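Search this site
Enter keywords
Go

About Us

Posted in February by Mei-kuen Tseng

Gwynne Sports is a youth and adult flag football club. We run leagues in spring and fall, a skills clinic in the summer, and a winter indoor season when we can get the gym time.
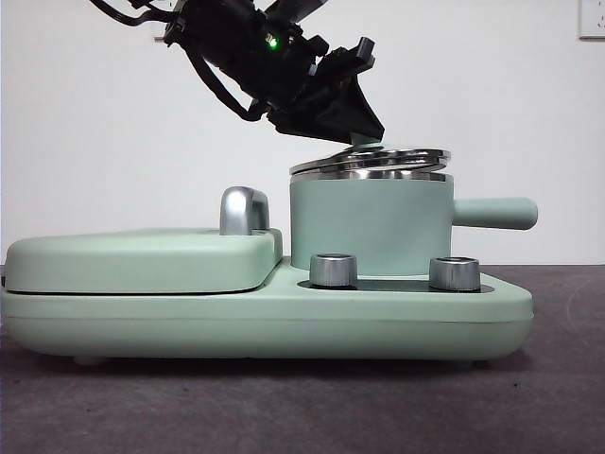
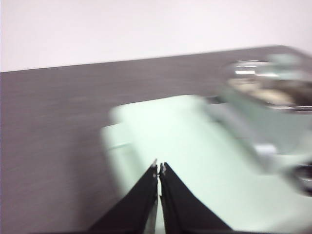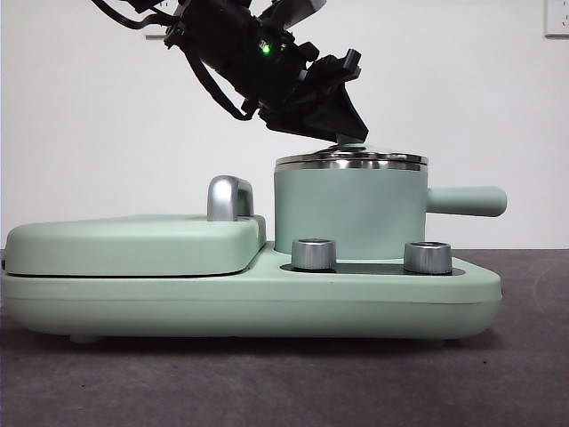 How we started

The club began as a pickup game behind the old Trilitz warehouse. So-ying Tsao brought the flags and a bag of cones, and the same people kept coming back. After two seasons we had enough players to draw up a schedule and start paying officials.

We now have 64 teams across 3 divisions. Last year 3,037 players signed up, counting those who played in both spring and fall.

How we play

All divisions are non-contact. Games are two 20-minute halves with a running clock, except for the last two minutes of the second half. Youth teams play five on five. Adults play seven on seven on the larger field at Hellska Park.

Every player on a youth roster plays at least half of each game. Coaches turn in a playing-time sheet to the site manager before they leave. Adult teams handle their own substitutions.

Who runs the club

Mei-kuen Tseng is the league director and sets the schedule. So-ying Tsao trains the officials and handles rules questions and protests. Field managers are paid by the day and wear orange vests.

Fees and uniforms

The fee covers a jersey, a flag belt, and officials for the regular season. Playoff games are included. Mouthguards are required for youth players and are not supplied. Jerseys come from Farkero and run small, so order a size up if you are between sizes.

Contact

Use the form on the registration page. We answer within two business days during the season.

Recent posts
Spring schedule is up
Rainout policy for Hellska Park
Officials wanted, no experience needed
Lost and found from the indoor season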